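About Tenholm

Hello, and thanks for wandering over to this page! 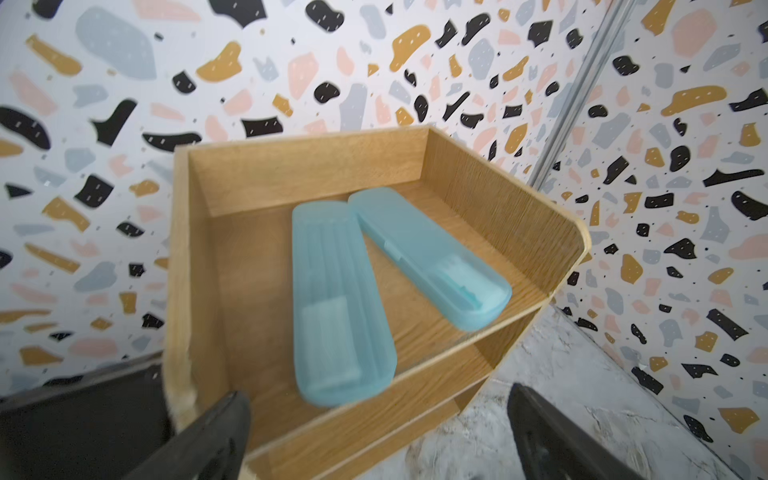
I make small wooden storage for bathrooms, which sounds like a narrow sort of job until you start thinking about how much stuff ends up round a basin. Tenholm began because I was fed up with mine. I'd had a wire rack from Coren that left marks on the tiles, then a plastic tub that collected everything and showed me none of it. So I made a box with an open top and a shelf underneath, and I put the things I reach for every day in the top bit. Two toothbrush cases can lie side by side in there (the light blue see-through sort, the ones you'd take camping) and you can still get your fingers round either of them. I like a curved side panel too – I've caught my wrist on enough square corners.

My first workshop was half a garage in Madigan and I sold 10 units in the whole of that first year, mostly to people who'd seen one in a friend's bathroom. Last year it was 779, and I've moved to a proper unit on the Grunetti estate with heating and a kettle that works. It's still me doing the sanding, with the radio on.

I don't do many designs. There's the two-level one, a taller one for towels, and a little wall shelf I keep changing my mind about. The wood varies, so the grain and the streaks on yours will be its own, and I rather like that. Corners do get knocked in family bathrooms, and if yours is looking a bit chipped, send me a photo and I'll tell you how to smooth it down, or you can post it back and I'll do it here.

I answer all the emails myself, usually in the evening, so bear with me if you write in the morning. If you've an awkward gap beside the sink, measure it and tell me – I've squeezed a unit into a space 191 mm wide before now, and I'd happily have another go. Anything over 200 mm is easy!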